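시스톤덴, 에드빌 광구 2단계 시추 착수

보도자료 / 즉시 배포 가능

광물탐사 기업 시스톤덴(Sistonden)이 에드빌(Edville) 구리·아연 광구에서 2단계 시추에 들어갔다. 계획 시추공 20개, 공당 평균 심도 300m. 시추는 롤덴(Lollden)이 맡음.

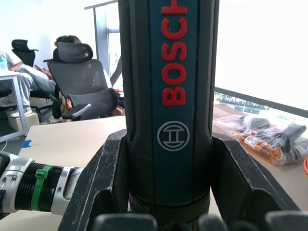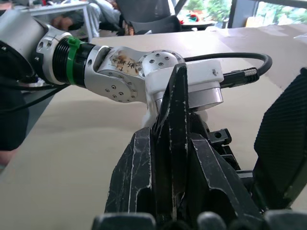
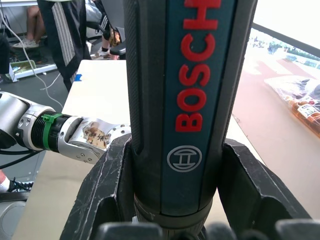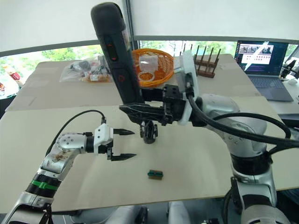
1단계에서 확인된 광화대는 북동쪽으로 열려 있는 상태. 이번 시추는 그 연장부와 심부 확인이 목적이다. 지난 가을 지표 시료 969점 분석 완료, 이 중 아연 이상대 2곳이 새로 잡혔다. 두 곳 모두 이번 계획에 포함.

코어 시료는 현장에서 절단 후 그리가이테(Grigaitė) 분석소로 보낸다. 첫 분석 결과는 3월 중 나올 예정이며 나오는데로 공시. 기상 상황에 따라 일정은 바뀔 수 있음.

회사측은 "진입로 보수가 끝나 장비 반입에 문제가 없다. 겨울철에도 작업을 이어갈 계획"이라고 밝혔다. 자금은 작년 유상증자분으로 충당, 추가 조달 계획은 현재 없슴.

시스톤덴은 초기 단계 비철금속 광구를 발굴·탐사하는 회사로, 에드빌 광구 지분 전량을 보유하고 있다. 광구 지도와 1단계 시추 단면도는 회사 홈페이지 자료실 참고.

문의: 시스톤덴 홍보팀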